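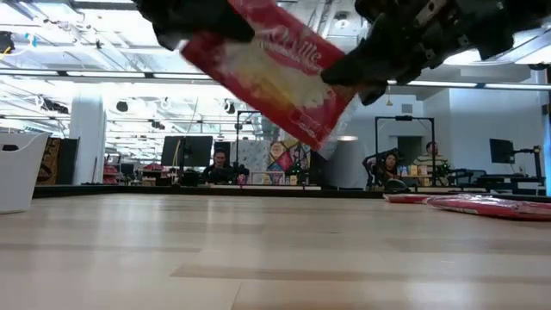
Ticket 259: Grasp planner reports object lost while package is held

Opened: 2018-08-09
Reported by: Lorraine McKinnon
Component: Carrasco perception node
Status: Awaiting retest

Summary
During transfer of a red package, the tracker dropped the object pose and the planner requested a second grasp. The gripper remained closed on the package.

Findings
The node discards any pose older than 100 ms. Motion blur delayed the segmentation result beyond that limit in two logged cycles.

Action
The planner shall check gripper state before it issues a new grasp request. The change has been merged to the Estedell branch.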